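Trillthorpe Home Forum > Kitchen & Dining > Refinishing the dining table, oil or poly?

maplehutch
So we inherited my aunt's dining table in July and the top is a mess. Water rings, a burn mark, and one end is sticky no matter how much I wipe it. I want to strip it and start over. My husband wants to throw a tablecloth on it and call it done. We have two kids, 6 and 11, who do homework, slime and dinner on it, pretty much in that order. Do I go with oil or polyurethane? I've got a quote for 200 dollars from a guy in Dratholm just to strip it, which seems cheap to me but what do I know.

gravelroad_jo
Poly, no question. I did ours with oil because everybody online swore by it and I was out there re-oiling the thing every couple of months. One glass of orange juice left overnight and I had a ring. With kids you want a film finish you can wipe down and forget.

T. Baloch
Going to disagree with Jo! Poly is great right up until it gets scratched through, and then you're sanding the whole top again. With oil you rub the bad spot, wipe on some more, go to bed. Mine has had the same oil finish since we moved to Seok Street and I fix it maybe twice a year with an old T-shirt.

gravelroad_jo
Twice a year, sure, and how old are your kids, Tariq?

T. Baloch
Grown and gone lol. Fair point. But they weren't always!

maplehutch
Ok so you two are no help, haha. Does the wood matter? I think it's oak but I'm not sure. The grain is pretty open and I can feel it with my fingernail.

pinchpenny60
Open grain like that could be oak or ash. Either one takes oil fine. What I'd worry about is the sticky end. That's usually old finish breaking down from hand oils and cleaner, and if you sand it you'll just gum up your paper. Use a stripper first, let it sit, scrape with a plastic scraper, then sand. I wasted a whole pack of 120 grit finding that out.

Also, 200 to strip a full table is a good price, but ask if he dips them. Dipping can loosen the glue joints.

dovetail_dee
Seconding the dipping question. My mother-in-law had her chairs dipped and they wobbled ever after.

My vote is wiping poly, for what it's worth. It goes on with a rag like oil does, thin coats, and you don't get that thick plastic look people complain about. I did three coats on the top and only one on the legs. I used the Tresier satin and I liked it, but the smell hung around for a good week, so do it in the garage if you can.

A wooden table with two white chairs to the left of it:
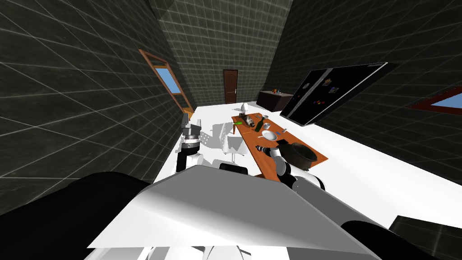 Re: chairs (splitting this off, it was getting long)

maplehutch
Dee, you got me thinking about our chairs. They don't match the table now and they sure won't after I strip it. Do I have to do them too? There are spindles. So many spindles.

dovetail_dee
No! Paint them. Stripping spindles is a punishment. Scuff them up, prime, two coats of something tough.

T. Baloch
Please don't paint them. At least try cleaning them with mineral spirits first, you might like what's under the grime.

gravelroad_jo
Finally something I agree with Tariq on. Clean one chair and look at it in daylight before you buy any paint.

maplehutch
Alright, one chair this evening. I called the Dratholm guy too and he says no dipping, he does it all by hand, so he's picking up the table once I've emptied the drawer at the end. Leaning toward Dee's wiping poly. Husband has bought a tablecloth anyway.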